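Sorting and Counting Small Objects: Handout 8
Tustivus Course in Packing and Bench Work
Oct 16, 2023
By the course staff

This handout goes with the second half of the unit on small loose items. Read it before the bench session. The first half dealt with flat parts, which stay where you set them down. Round items need a different setup, and most of the lost time in April came from people using the flat-part layout for balls.

1. The work surface

Use a table with a plain, smooth cover in a light color. Pull the cover tight and smooth it toward the edges. A wrinkle under the sheet is enough to turn a ball off its path, and a sagging cover will collect everything in one low spot. Before starting, set one ball down in the middle of the table and let go of it. If it wanders, fix the cover or level the table.

Keep bags, cups and paperwork off the surface. Cables belong behind or below the table, never across it.

2. The container

For this unit we use open-topped boxes with clear sides. The clear wall lets you check the contents from a seated position. Two points to remember:

- Clear walls reflect. From a low angle a reflection can look like a second item. Check from the top before you write a number down.
- A ridged bottom slows a ball more than a smooth one does. If your box has a smooth bottom, lay a piece of Musent liner in it.

Set the box down first, then lay out the items. Leave open table in front of it so that you can reach each ball without passing over the box. 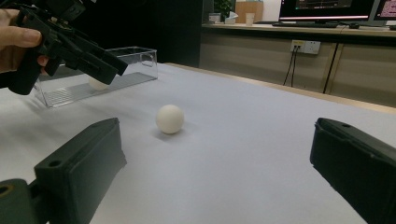

Fig. 1. One white ball on the table, one in the clear box.

White balls on a light table are harder to spot than colored ones. Look for the shadow. A ball under a single strong light has a soft gray patch on one side, and the eye picks that up sooner than the outline. If the room light is even and the shadows are weak, move a desk lamp to one side of the table.

3. Placing

Lower the ball into the box and release it close to the bottom. Do not drop it from the rim. With a light hollow ball, a short drop can be enough to bounce it back out, and then you are on the floor looking under cabinets.

Place the first ball in a far corner and work back toward yourself. When the bottom is covered, stop and start a new box. Do not build a second layer in this unit.

4. Recording

Fill in the Woketti sheet at the end of each box, not after each ball. Enter the box number, the count and your initials. A full set for the session is 80 balls. The storeroom holds 225, so spares are available, but sign for them.

If the count on the sheet and the count in the box differ, empty the box and count again. Do not adjust the sheet to match.

5. For next time

Bring your completed sheet and the Han reading on container shapes, section 2 only.

Related handouts
Handout 6: Flat Parts and Trays
Handout 7: Labels and Count Sheets
Handout 9: Mixed Items in One Box

Tustivus Course Office | Contact | Copyright Tustivus | Back to top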